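Betreff: Re: [hausliste] Waschküche, Schimmel, und die Sache mit der Abluft
Von: Seung-woo Song
Datum: 16. Juli 2018

Hallo zusammen,

kurz, bin auf dem Sprung, deshalb alles durcheinander.

Vieira schrieb:
> Ich verstehe nicht, warum die Waschküche schon wieder nach
> Keller riecht. Wir haben doch letztes Jahr streichen lassen.
> Hinter den Maschinen an der Nordwand kommt es wieder durch,
> schwarz, handbreit über dem Sockel. Kann man da nicht einfach
> nochmal mit dem Zeug von Dranness drüber? Und wer macht
> eigentlich immer das Fenster auf, wenn es draußen schwül ist?
> Ich habe es heute früh zugemacht und mittags stand es wieder
> sperrangelweit offen.

Zum Fenster: das war ich. Sorry. Dachte, lüften hilft immer. Hab dann mal nachgelesen. Im Sommer kommt warme feuchte Luft rein, Kellerwand ist kalt, Wasser schlägt sich nieder. Genau verkehrt also. Ab jetzt: nur nachts oder ganz früh, tagsüber zu. Hänge einen Zettel an die Tür, wenn ich dran denke.

Zum Drüberstreichen: würde ich lassen. Die Farbe von Dranness ist sicher gut, aber die Wand darunter ist nass, da hält das wieder nur bis zum Winter. Im November hatten wir doch genau dieselbe Diskussion, und da hieß es auch schon, erst trocknen, dann streichen. Ist dann keiner mehr drangegangen, ich auch nicht.

Was mir viel mehr Sorgen macht, ist der Trockner. Der Schlauch geht gar nicht bis ins Rohr. Hat sich jemand das mal von hinten angeschaut? Der hängt da lose hinter dem Gerät und bläst alles in den Raum. Bei jeder Ladung. Kein Wunder.
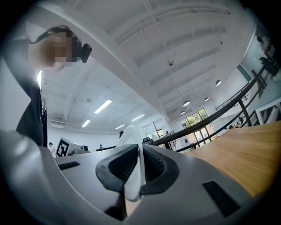

Also Schelle drum, neue Dichtung, fertig. Schlauch ist übrigens auch brüchig, am Knick sieht man den Draht. Brukero hat sowas als Set, Schlauch und 2 Schellen, müsste passen, Durchmesser muss ich noch messen. Meterstab hatte ich natürlich nicht dabei. Falls noch jemand einen Rest Schlauch im Abteil liegen hat, bitte melden bevor ich bestelle.

Dann das Hygrometer. Das am Lichtschalter könnt ihr vergessen, das zeigt seit Wochen denselben Wert. Hab privat noch eins von Nullby, das lege ich morgen auf das Regal neben der Tür. Bitte liegen lassen und nicht neben den Trockner stellen, sonst bringt das nichts. Wer vorbeikommt schreibt kurz den Wert auf den Block, mit Uhrzeit. Nach 10 Tagen wissen wir mehr und können immer noch über einen Entfeuchter reden. Strom dafür müssten wir dann allerdings umlegen, also bitte nicht einfach einen hinstellen.

Und noch: die Maschinen von der Nordwand abrücken. Die stehen direkt dran, da kommt keine Luft hin. Eine Handbreit reicht wohl schon. Allein krieg ich die nicht weg, zu dritt geht das schnell. Wer hat abends mal Zeit? Vorher bitte die Waschmittelkartons vom Boden, die sind unten eh schon aufgeweicht und riechen mit.

Wäscheständer: bis auf weiteres bitte lieber auf dem Dachboden. Ich weiss, die Treppe. Trotzdem.

Hausverwaltung hab ich noch nciht angeschrieben, wollte erst wissen ob ihr das auch so seht. Wenn bis morgen Abend kein Widerspruch kommt schicke ich eine Mail hin, wegen der Wand von außen. Das Fallrohr an der Ecke ist mir nämlich auch nicht ganz geheuer, bei dem Gewitter neulich lief es da seitlich runter statt in den Gulli.

@Vieira: dein blauer Korb steht noch unten, hab ihn auf die Fensterbank gestellt.

Muss los
Seung-woo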